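Ticket 231 – Konus cell 2, bag packing – right wrist camera off target
Opened by: Gemma Zanetti
Assigned to: Sudheer Naidu
Site: Detuvbridge
Priority: normal
Status: closed, follow-up noted

Symptom: Packing task stops at the insert step with "target not found, wrist R". Left arm grips the bag strap as normal. Head camera feed OK. Wrist feed is live but has no bag in it when the stop comes up. Started Thursday after the cable swap on the right arm.

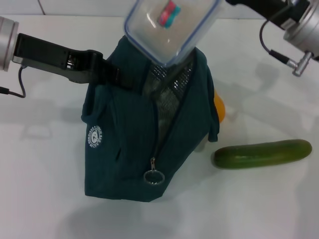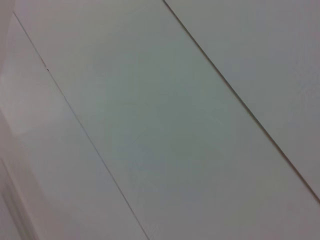

Head view with the bag held by its strap and the clear container over the opening; second picture is a wrist view, pale panels and two seams only.

Gemma Zanetti, 9:40
Restarted the cell twice. Same stop each time. Exposure on the wrist cameras is at the default, 900. Dropping it to 300 gave a darker picture of the same thing.

Sudheer Naidu, 10:15
Put exposure back to 900. Please check the following before touching calibration:
1. Camera labels in the Olik config. Left and right can trade places when both USB plugs are pulled.
2. Bracket screws on the right wrist.
3. Slack in the cable loop with the wrist at full roll.

Gemma Zanetti, 11:05
1. Labels correct. Covered each lens by hand and the right feed went dark.
2. Both screws tight, but the bracket sits one notch off on the spline. I can see the old witness mark next to it.
3. Loop is OK at home. At full roll it pulls against the connector.

Sudheer Naidu, 11:20
One notch on the Unnithan bracket is 30 degrees. That is enough to lose the bag at insert distance. Power down the arm, take the bracket off, line it up with the witness mark and refit. Threadlocker on both screws. Then rerun hand-eye for wrist R only. Leave wrist L alone, its numbers are good.

Clive Bickerstaff, 13:30
Bracket refitted. First hand-eye run rejected, residual too high – I had left the board resting on the fixture lip. Second run accepted and saved.

Clive Bickerstaff, 14:10
Moved the first cable tie on the right arm toward the elbow. Loop no longer pulls at full roll. Checked both directions at slow speed.

Gemma Zanetti, 15:45
Ran 30 insert cycles, no stops. Bag opening is in the wrist picture at the start of every insert.

Bindu Annamalai, 16:00
Closing. Follow-up: the cable swap sheet has no step for bracket position. Sudheer to add it, with a photo of the witness mark. Old cable is in the parts drawer, tagged with this ticket number.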